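Buyer wants to meet at my apartment, is the police station lot really any safer?

Posted by Lavanya Rajan in Crime and Personal Safety

I'm selling a used Bondarchuk stereo receiver for $277 and the first serious buyer wants to come to my place after 9 p.m. He says he "doesn't do" parking lots. My sister told me to insist on the exchange spot outside the Bekent police station, the one with the sign and the two painted spaces. I've driven past it at night and never seen an officer anywhere near it. The lights are out on one side. Is there any proof these spots prevent robberies, or is it just a sign? And do I have to report it if he gets pushy? He's already offered $20 over asking if I'll do it tonight, and I don't love that.

4 replies hidden by moderators, 2 shown

Vlasta Sokol
Offering more than you asked, tonight, at your home. I wouldn't need to hear anything else. Maybe he's a normal guy who works late, but you can't tell that from a text message and neither can I.

About the sign: I'm not sold on those spots either. Our town put one in and made a lot of noise about it, and when I asked at the front desk whether the camera records, the clerk didn't know. So ask. Call the non-emergency line and find out whether the camera works, whether anyone looks at it, and what hours the lobby is open. If the lobby is open, do the deal inside. A receiver needs an outlet to test anyway, and some desks will let you use one if you ask nicely. Go in daylight. Bring another adult. Don't carry the box to his car.

You don't have to report a pushy buyer. If he threatens you or shows up without being invited, that's different - call right away and save the messages. Screenshots too, because accounts get deleted.

One more thing, check what your listing photos give away. I put up one of my spare room when I was renting it out in February and had three strangers asking which building it was.

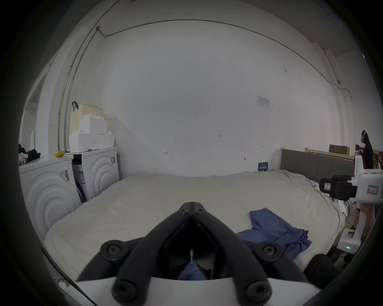
Spare room, bed by the gray headboard

I took the listing down and put it back up with no street name.

Sreekumar Kotian
just meet at a bank, they have cameras. I sold a Harnex drill for 200 in the Gunora grocery lot and nothing happened. people worry too much

Comment by Vlasta Sokol
Nothing happened to you once. I'm glad, but I wouldn't plan around it. And most banks are closed after 9.

Comment by Lavanya Rajan
Called the station. The camera covers one space, the clerk thinks. I offered him noon in the lobby and he hasn't written back.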